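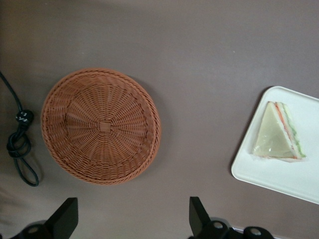 A reader in Bondier wrote to us in January that the old maps of her valley are wrong, and that everybody there has always known it. The river, she said, turns north two miles before the place where the surveyors drew it. Her grandmother used to laugh at this. Why did they not simply ask?

I have thought about this letter for several months, and in the end it sent me to the Brestness map collection, where the sheets of the Bondier survey are kept in flat drawers on the second floor. There are 181 of them. Most were drawn by hand in brown ink, and the paper has become soft at the corners, so one must turn it with both hands.

The survey was paid for by the Dimaculangan company, a trading house which wanted to know how far a loaded boat could travel before the dry season. This purpose explains a lot. The depth of the water is given with great care, sometimes every few hundred yards. The villages, on the other hand, are often only a small circle without a name. Hills that could not be seen from the boat are missing completely, or they are filled in with the same gray strokes, repeated like a pattern on cloth.

And the river's turn? I compared three sheets, and I believe that the reader is right. On the earliest sheet the turn is in the correct place, but it is drawn in pencil. On the second, somebody has moved it. The third is the clean copy which was sent to the engraver, and it follows the second. All the printed maps came from this one — around 2000 copies, according to the company's account book — and later mapmakers trusted them because they were printed.

It would be easy to say that the surveyors did not ask anybody. The field notebooks show something more complicated. On many pages there are place names written by ear, with two or three spellings, and next to them short remarks about who gave the name: a ferryman, a woman selling salt, a boy. Very few of these names arrived on the final sheets. They were lost in the office and not on the river, probably by a clerk who had never been there and who had only so much space on the paper.

The notebooks were bought by the Fedari library many years ago, and for a long time they were listed only as "accounts, various." A new catalog corrects this. It gives each notebook its own entry, with the names of the villages in all their spellings, and for the first time it is possible to search for a place by the name its own people used.

I looked for the reader's village. It is in the fourth notebook, near the end, spelled in two ways, and the ferryman is given as the source.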